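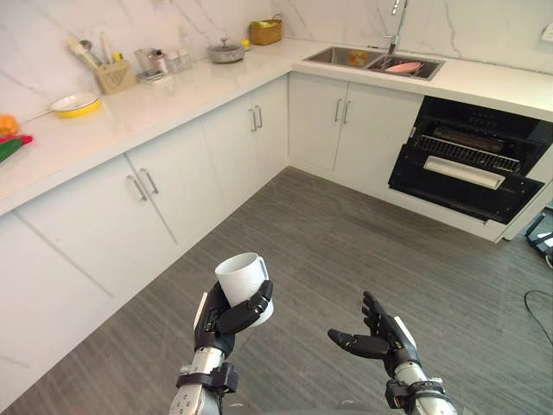
흰 주방에 머그잔은 하나면 된다

11월에 주방을 고쳤다. 싱크대 문짝은 흰색, 상판은 회색 무늬가 옅게 들어간 흰 대리석, 벽도 같은 무늬로 올렸다. 바닥만 회색 나뭇결이다. 시공을 맡은 그레르크홀름의 채은성 실장은 흰 주방은 물건이 적을 때만 예쁘다고 했다. 그때는 영업하는 사람이 으레 하는 말이라고 생각했다. 반년을 써 보니 절반은 맞고 절반은 틀리다.

맞는 쪽부터 쓴다. 흰 상판 위에서는 모든 물건이 눈에 띈다. 예전 갈색 조리대에서는 컵이 다섯 개 나와 있어도 몰랐다. 지금은 하나만 있어도 보인다. 우리 집에는 회사 행사와 돌잔치에서 받은 머그잔이 찬장 두 칸을 채우고 있었다. 이사할 때마다 신문지에 싸서 옮겼고, 풀어서 다시 찬장에 넣었다. 실제로 쓰는 것은 무늬 없는 흰 도자기 잔이었다. 손잡이가 편하고 설거지가 쉽다. 나머지는 동네 나눔 장터에 냈다. 한 개에 300원을 붙였더니 오전에 다 나갔다.

틀린 쪽은 이렇다. 물건이 적어야 한다는 말을 사람들은 아무것도 꺼내 놓지 말라는 뜻으로 듣는다. 인테리어 잡지의 주방에는 도마도 없고 파 한 단도 없다. 나는 그런 주방이 좋은 주방이라고 생각하지 않는다. 조리대는 음식을 만드는 자리다. 빨간 고추와 초록 채소가 상판에 나와 있으면 그날 저녁에 먹게 된다. 냉장고 채소 칸에 들어가면 일주일 뒤 물러서 나온다. 작은 노란 프라이팬도 마찬가지다. 안쪽이 하얀 그 팬은 꺼내 두면 아침마다 쓰고, 아래 칸에 넣으면 달걀 하나 부치자고 허리를 숙이기 싫어서 안 쓴다.

남경태 씨는 내 의견에 반대한다. 그 집은 23년 된 아파트인데 조리대에 행주 한 장 두지 않는다. 먼지와 기름이 앉는다는 것이 이유다. 일리가 있다. 다만 그 집은 저녁을 주로 밖에서 먹는다. 매일 밥을 하는 집과 그렇지 않은 집에 같은 규칙을 적용할 수는 없다.

수납장을 늘리는 것도 답이 아니었다. 우리도 처음에는 이케로에서 벽 선반을 사려고 했다. 사지 않은 것은 잘한 일이다. 선반이 있었다면 머그잔은 아직 거기 있을 것이다. ㄱ자 주방은 모서리가 깊어서 한번 밀어 넣은 물건은 잊어버린다. 넣을 곳이 많은 주방일수록 무엇을 가지고 있는지 모르게 된다.

흰 대리석은 김칫국물과 커피에 약하다는 말도 자주 듣는다. 흘린 것을 바로 닦으면 되고, 흰색이라 흘린 것이 바로 보인다. 어두운 색 상판이 깨끗해 보인 것은 얼룩이 안 보였기 때문이다.

주방을 고치려는 사람에게는 상판 색을 고르기 전에 찬장부터 열어 보라고 권한다. 지난 한 달 동안 입을 댄 잔만 앞줄에 세워 보면 된다. 우리 집은 식구마다 하나씩이었고, 손님용으로 두 개를 더 남겼다.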